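PHYS 194 – Waves in Everyday Life
Unit 6 handout: Standing waves, from guitar strings to kitchens
Instructor: Ertuğrul Karaca

Read this before the Lasance Hall session and bring it with you, because we'll be scribbling on it!

1. Where we left off

Last time we sent single pulses down the long spring and watched them flip over when they hit the fixed end. I love that demo and could do it all day. Now we keep the hand moving. A steady wave goes out, a steady wave comes back, and the two add together at every point along the spring. At most frequencies you get a mess. At a few special ones the mess clears up and the spring settles into fixed loops, with places that swing wildly (antinodes) and places that hardly move at all (nodes).

The one relation to have in your head is that neighboring nodes sit half a wavelength apart. Write it in the margin. Write it on your hand if you like.

2. Strings

A string tied at both ends has to have a node at each end, so a whole number of half wavelengths must fit along its length L:

L = n × (wavelength / 2), n = 1, 2, 3, ...

Touch a guitar string lightly at its midpoint and pluck. You've forced a node there, the lowest mode dies, and you hear the note an octave up – try it, it's a gorgeous sound. Those of you in the Deslow ensemble have been doing this for years and calling it a harmonic.

3. Air

Same idea, but now the thing that moves is air. A pipe open at both ends has pressure nodes at both ends. Close one end and only odd harmonics survive, which gives a clarinet its hollow low register. We'll run the loudspeaker-and-tube setup at 800 Hz and slide the plunger to find the loud spots. Before class, work out how far apart those spots should be, taking the speed of sound as 343 m/s. (You should get a little over 21 cm.)

4. Boxes

Now let the wave bounce in three directions. Any closed room with hard walls has its own set of modes, and that's why one bass note booms in your shower and the next one doesn't. Shrink the box, swap sound for microwaves, and you have something that sits on a kitchen counter.
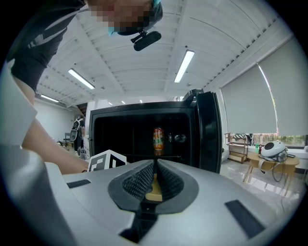 Fig. 1. Microwave oven with the door open, a beverage can in the cavity.

A household oven runs at 2.45 GHz, so the wavelength in air is 12.2 cm. Metal walls reflect almost everything, the reflections overlap, and the field inside is strong in some spots and weak in others. Food heats unevenly for this reason, and a turntable helps by carrying it through both kinds of spot. Metal objects change the pattern and can spark, so keep cans out of any oven you switch on.

The pattern in a real oven is complicated. Hot spots measured on a plate of chocolate won't line up perfectly with the half-wavelength rule, and the Akbulut notes on reserve have a good section on why.

5. Problems

a) A string 0.80 m long has a wave speed of 194 m/s. Find its lowest 2 frequencies.

b) Sketch the first three pressure modes of a pipe closed at one end. Label every node.

c) Use the frequency in section 4 to confirm the 12.2 cm wavelength. Show units!

d) Read chapter 6 of Ulter and write a paragraph on any standing wave you've met outside class. Bathtubs, bridges and coffee cups are all welcome.

Solutions go in the tray outside my office. Stuck on (b)? Come by and we'll draw it together on the big board.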